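Subject: Re: [shopbench] Sorting bins, what's on the bottom of yours?

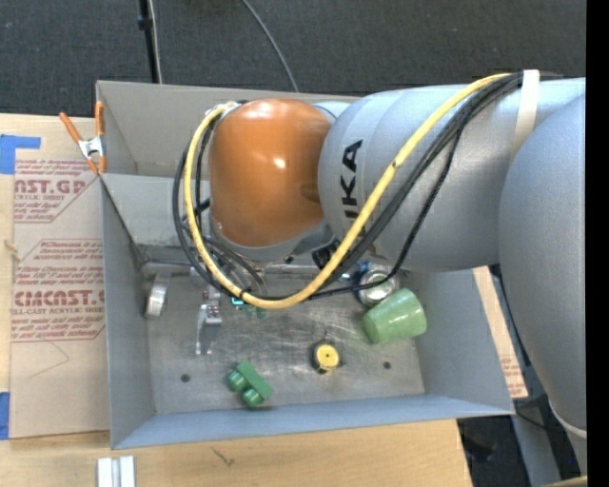
Hi all, I've been meaning to answer Fatima since Friday! My vote is still for plain sheet metal, the deeper the better. I tried plastic totes for the odd hardware and they bowed out at the sides within a month (the big Travmont ones too, so it isn't a cheap-tote thing). With tall gray walls like those you can toss stuff in without it hopping back out. The floor gets scuffed and scratched, sure, but I've never minded that. What I would do is cover the two round holes before any small screws go in. Ask me how I know, ha.

Fatima Fashola wrote:
> Is anybody lining their metal bins? I have 7 to set up
> before November and the rattle is driving me nuts. Also,
> do rolls and brackets go in together or separate?

Together is fine by me, as long as the long prongs on the brackets aren't pointing at your knuckles. For the rattle, try an old rubber mat cut to fit.

Chidubem Ezeani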